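2023-07-01

Skatus parser, moving the log reader from the shell scripts to Python

Continued from the March notes. The old scripts still run every night and I do not touch them until the new reader gives the same output on all the files from the Kindell machine.

State in the morning: reader.py opens a file, splits the lines, makes one dictionary per line. It works on the small test file of 2,000 lines. On the full file from Kindell it stopped at line 3,790 with a UnicodeDecodeError. I looked at this line in a hex viewer. The byte is 0xE9, so an "é" in Latin-1, inside a customer field. The rest of the file is plain ASCII, that is why I did not see the problem before.

Tried first: errors="ignore" in open(). The reader goes to the end, but the character disappears and the name does not match any more with the Ouellet table. Not acceptable for us, the join is made on this field.

Tried second: encoding="latin-1" for everything. Good for Kindell, but the Skinda files are real UTF-8 and there the accents become two strange characters each. Of course.

What I keep for now: read the file as bytes, try to decode each line as UTF-8, and if this fails, decode the same line as Latin-1 and write the line number to a warnings list. It is a little slower. I do not like to guess the encoding per line, but the Kindell export is mixed already at the source and I can not change it there. If somebody has a better idea please write it under this entry.

Second problem, the dates. In the shell version the date was only text and nobody compared it. Now I convert it to datetime and I found that Skinda writes the day first and Kindell writes the month first. strptime did not complain for days up to 12, it just gave me the wrong date. I put the format string in the config, one per source, and removed the function that tried both formats. The function was mine, from March. I am sorry for it.

Memory. I was building a list of all dictionaries and then looping over the list again to filter. Changed it to a generator, so read_lines() yields one record at a time. Be careful: a generator is empty after the first loop. I lost most of an hour because I printed the records for debugging and then the filter received nothing. No error, just an output file of zero bytes. If you need to look inside, use itertools.islice on a fresh call and do not reuse the same variable.

Also changed the writing. Before it was one write for each record, now it collects 1,000 records and writes them together with writerows(). Do not forget the last incomplete batch after the loop. I forgot it, the compare script found it.

Compare script: sorts both outputs and runs diff. Result at the end of the day for Skinda: same. For Kindell: 2 lines different. Both have a quoted comma inside the comment field. The old script cut the field at the comma, the csv module keeps it whole. So I think the new one is right and the old one was always wrong, but I want to check how the Ouellet side reads this field before I say it is finished.

Small things
- default argument in make_record(tags=[]) was shared between calls. Changed to tags=None and create the list inside.
- renamed the variable "input", it was hiding the builtin.
- the tests now run from the project root only. From inside the folder the import fails. Not fixed.
- requirements.txt still has pandas in it. We do not import it anywhere, remove after the compare is clean.

To do
- test with an empty file and with a file that has only the header
- warnings list should go to its own file, now it is mixed with the normal log
- ask which time zone Kindell uses. I assumed UTC, I have no proof
- write the two format strings in the README

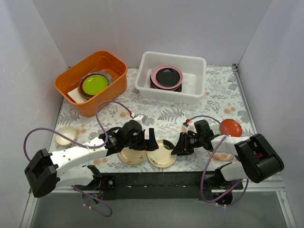 Table with the leaf-print cloth, orange basin and white tub at the back.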